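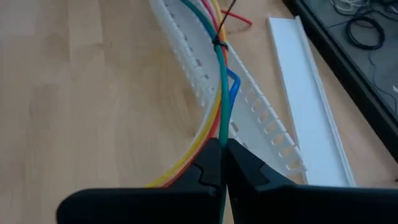

4/16/26 - Dye notebook, continuing with the weld and indigo overdyes for the Larnitgate order. I spent the whole morning trying to settle on words for our greens, and I'm still not happy. Miroslava wants a name for every skein before August and keeps telling me "leaf" is too vague, and she's right, bless her, because my leaf and her leaf are two different plants. What I'm after for batch 35 is a plain, honest green like the insulation on that wire, with the yellow one close by to remind me where we begin, as every green in this book is a yellow first.

Batch 35 went in at 830 grams of wool, the soft Zeltasstead two-ply that Valentyna Dovhaniuk talked me into last fall (I grumbled about the price and have been eating my words ever since). Alum mordant overnight, then weld, then 15 minutes in the indigo, out to air, and back in for a second short dip. The first dip looked rather minty to me. The second is nearer, though I want to see it dry and in daylight before I say anything out loud!

Vat is getting tired - it smelled a bit flat by lunch, so I fed it and put the lid on. Please don't stir it before Friday, Miroslava, I know you like to check.

Still to do: rinse the 610 gram lot, label the Zutanton samples, find the good tongs. Chalk in the weld next time, a pinch more than I used today.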